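Stestasia Handheld Tools — Maintenance List
Subject: Re: Finger play and camera check on the handheld pair
From: Theda Bauerfeind
To: maintenance list

Dear colleagues,

Thank you to Brayden for the report below. I have discussed it with Hòa Đoàn, and we ask all sites that hold a pair of the handheld grippers to carry out the following before the next recording block.

On November 12 Sep 26 labels were still attached to the spare finger sets at our site. Please remove any such labels and enter the set in the log under its own number.

1. Place the tool on a flat bench with the power off. Check each screw along the front edge with the hand driver only. A screw that turns freely is to be taken out, cleaned and refitted with fresh thread lock.

2. Close the fingers by hand and release them slowly. Both should travel evenly and meet along their full length. If one arrives first, loosen the linkage, center the fingers and tighten again from the inside outward.

3. Wipe the camera lens with a dry cloth and take a test view with the second tool reaching in from the left. Both fingers of each tool must stay visible when small items are handled on soft bedding, where dark parts are easily lost in shadow.
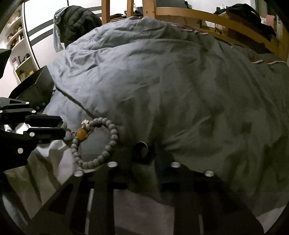 Test view over gray bedding, with a beaded bracelet between the work positions.

The amber-orange bead is a useful point for judging focus, being glossy and much brighter than the beads beside it. The small dark object to the right of the bracelet is harder to read against the shadow between the lower fingers. If only its rim can be made out on your screen, please adjust exposure before changing anything on the mount.

4. Record the result on form 2711. Pairs that pass may go back into use at once. Pairs that fail step 2 twice should be sent to the Koubek workshop, complete with both cameras and the cable set.

Replacement linkages from Fuvoma are held by Zawadi Kariuki. The older linkages, supplied in 2020, remain acceptable provided that they show no cracks at the screw holes. Old and new parts must not be combined in one tool — the spacing differs slightly, and the fingers will not center.

Theda Bauerfeind
Equipment Office, Stestasia

Brayden Poirier wrote:

> Dear Theda,
>
> I wish to report uneven closing on the left tool of pair 6 at
> the Skallavau site. The upper finger reaches the stop before
> the lower one, and thin items such as chains slip out at the
> tip. The fault appeared after almost 183 hours of use.
>
> I have tightened the linkage screws once, which helped for a
> single afternoon. The right tool closes evenly and its camera
> holds focus. Hélène Lachance has looked over the mount and
> found no damage there.
>
> Could you confirm whether the linkage should be replaced on
> site, and whether the camera must be checked again after the
> fingers have been centered? The pair is out of use until we
> hear from you.
>
> With kind regards,
> Brayden Poirier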